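Wiping down a big wood-look table without leaving streaks?
Posted in: Home & Office > Cleaning and Care > Desks and Tables

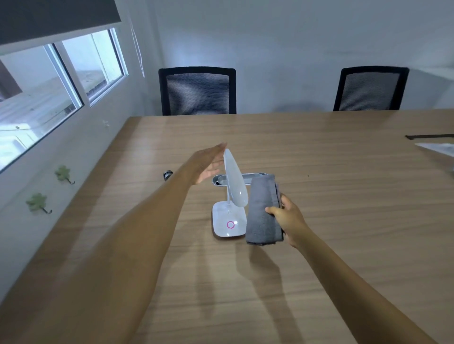

My gray terry towel, the little touch lamp, and the table in question.

Hi all, first time posting in this category. I look after the meeting room at a small translation office, and we have a big light wood-grain conference table that drives me nuts. I wipe it every Friday with a folded terry towel and some all-purpose spray, and once it dries and I switch on the lamp there are cloudy swirls all over it. The brown streaks in the grain are part of the finish, I don't mean those! I mean the smeary ones on top that you only see when you get your head down low.

Two more things while I'm at it. There's a metal cable tray set into the middle of the table and crumbs collect along the silver rim, and I can't get them out without pushing half of them inside. And the lamp is one of those white gooseneck ones with a pink touch button on the base. Every time I wipe the base it goes on or off or changes brightness. Can I spray it at all? I'd love to get this sorted before our visitors come from Pirska.

- Safta Mihăilă, Fri 25 May

Horațiu Pană
Too much spray, I'd bet money on it. I did the same thing for years on our dining table (a monster, it seats the whole family in December) and kept buying stronger cleaners, which only made it worse. What you're seeing is old cleaner drying on top of older cleaner.

Do one proper reset first. Warm water in a bowl, 2 drops of dish soap, wring your cloth out until it hardly drips, and go over the table in the direction of the grain. Then do it again with plain water, then dry it right away with a different towel. Terry is great for the drying part but I don't like it for the washing part, it holds a lot of water and the loops drop lint when they're new. Get a flat microfiber for washing. And keep folding the towel like you do - when one side gets damp, flip to a fresh one.

For the cable tray, vacuum first with the brush end, before anything wet goes near it. Then wrap the corner of a barely damp cloth over a butter knife and run it along the rim. Don't let water go down in there if you've got power strips underneath.

Lamp: unplug it if it has a cord, or switch it off if it runs on a battery. Never spray it directly. Put a bit of water on the cloth, wipe the head, the stem and the base, dry it, done. The clear or frosted part of the head scratches easily so leave the paper towels alone.

mocanu_fix
what he said about the spray. ours at work was the same. also check if somebody used furniture polish on it, that stuff never comes off

Betunia
I use half white vinegar and half water on mine and it dries fine, but test it under the edge first, I don't know what finish you have. I wouldn't try it on real waxed wood. Also, move the lamp and wipe under it! Mine had left a square on the table and it took me 25 minutes to rub it out.

Related in Desks and Tables
Ring marks on a laminate desk
Best way to wash terry towels so they stay absorbent
Gooseneck lamp keeps drooping
Crumbs in the cable tray, again
Zadeck office chairs: cleaning the armrests

We use cookies to remember your login and show you relevant topics. By continuing to browse you accept our cookie policy. OK / Manage settings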